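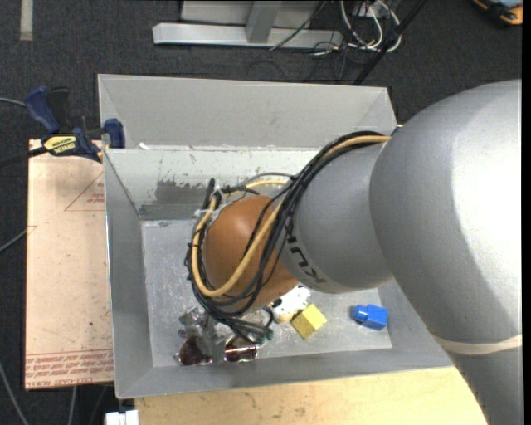
*The arm over the picking bin, with the sunglasses up front. Photo: Malou Mikkelsen*

I'd been in the Fonmont workshop for less than a minute when Leif Briem told me to mind the cables. Good advice! They run all over the carpet, and I had a coffee in each hand (one for him, one for me, both slightly spilled by then).

Leif is in his second year and he's the one who talked the robotics club into entering the Ragnarsson picking contest this June. The rules fit on a page. You get a metal bin with a jumble of things in it, your robot picks them out, and you have 30 minutes. What goes in the bin is up to the judges, so the club practices on whatever people bring from home.

"Blocks are boring, blocks are fine," he told me. "Then Grethe put in sunglasses and we lost two weeks."

Grethe Holst laughed when I repeated this to her. She writes most of the grasping code and she is not sorry about the sunglasses. "They're shiny, they're curved, and the camera sees the ceiling lights in the lenses," she said. "If we can pick those up I'll sleep fine before the contest. The blue block with the little knob on the end, I could do that one in my head by now."

I asked how many tries they'd logged. She turned her laptop around – 3,000 and change since they started keeping count, most of them at night, when the club gets the big arm to itself. Their best run so far cleared the bin of everything but 2 items. She wouldn't tell me which two, but she did look over at the sunglasses.

My favorite part of the setup is the clamp. There's a blue-handled bar clamp holding the edge of the bin, and I wanted to know whose idea that was. Leif pointed at Gholamreza Naseri, who teaches the evening lab and lets the club use the room.

"The bin used to creep," Gholamreza said. "You bump it a tiny bit on every pick, and by midnight the robot is reaching for where things were at dinner. They wanted to fix it in software. I went and got a clamp."

He's been running the lab for years and has a soft spot for scuffed equipment. The bin's paint is chipped along the back and the floor of it is scratched to bits, and when I asked if they'd swap it for a nicer one before the contest he looked a little hurt. "Why? It's a good bin."

The club has its own name for the grasping program, Jimham, and I asked Grethe what it stands for. "It was a typo," she said. "Now it's on the shirts."

They were about to start another run when I left, so I asked Leif for a prediction. He thought it over for a good while, drinking what was left of the coffee.

"Top half," he said. "Write down top half. Grethe will say we're winning, so ask her second."

I asked her. She said they're winning.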